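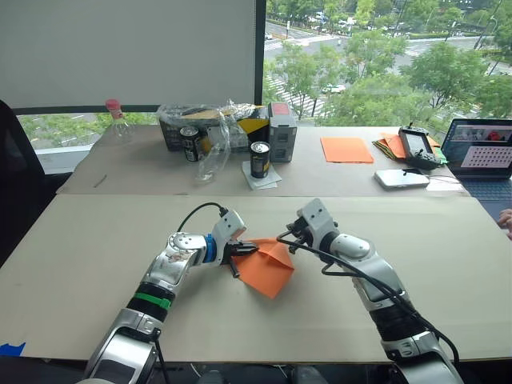 Orange sheet with its corners bent into a loose, tent-like fold.

Folding (flat sheets)

Folding is the bending of a flat sheet over on itself so that one part lies on another, and it's my favourite entry in the whole Fultance household encyclopedia, so forgive me if I go on a bit. The line where the sheet turns is the crease. The part that moves is the flap. The part that stays put is usually called the bed, although my gran called it "the floor" and I still do when I'm not writing for other people!

Paper and cloth are both folded, and they behave quite differently. Paper remembers. Once you've pressed a crease into it the fibres along that line are bruised, and you can flatten it under a dictionary for a month and still find the mark. Cloth forgives you nearly everything (linen less so, and don't get me started on starched napkins).

Grain

Most machine-made paper has a grain, meaning the fibres lie mainly one way. Fold along it and you get a clean, easy line. Fold across it and the crease can crack, most of all on heavier stock. To find the grain, bend the sheet gently in one direction and then the other without creasing it, and the way that resists less is the way the grain runs. Woven cloth has one too, along the warp, and tea towels folded off it come out of the drawer looking faintly drunk.

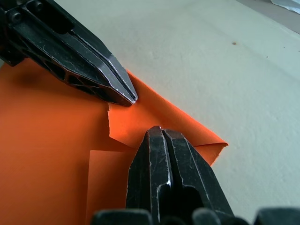

Words: Abenezer Dinsa | Section: Paper & Cloth | Last looked over in March

Common folds

The half fold brings one edge to meet the opposite one. The letter fold makes three panels, with the last tucked inside, and that inner panel wants to be a hair narrower or it buckles. The gate fold brings two edges in to the middle like a pair of doors. A tent fold is a half fold left standing open, handy for place cards, and I once made 70 of them for a supper at the Berkino hall and had sore thumbs until the pudding.

I nearly always start at the middle of the crease and work outwards to each end, holding the corners together with my other hand. Starting at one end lets the sheet creep, and by the far side you've got a little wedge sticking out.

Birhane fold

A local half fold from Purkarport in which the flap stops short and leaves a strip of the bed showing, about a thumb's width. The strip gives you something to catch hold of when you open it again. I've seen it on table linen and on seed packets, and I'd love to hear from anyone who knows how old it is.

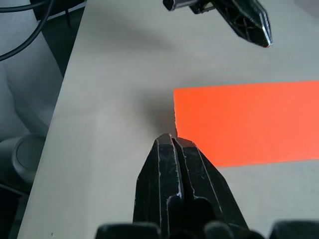
What's the best surface for folding on?
A smooth, firm table with plenty of room round the sheet, wiped clean first because crumbs make dents in a crease.

See also: Pleat; Crease; Napkin; Bone folder

Contact the Fultance desk | © Fultance, Purkarport | Back to top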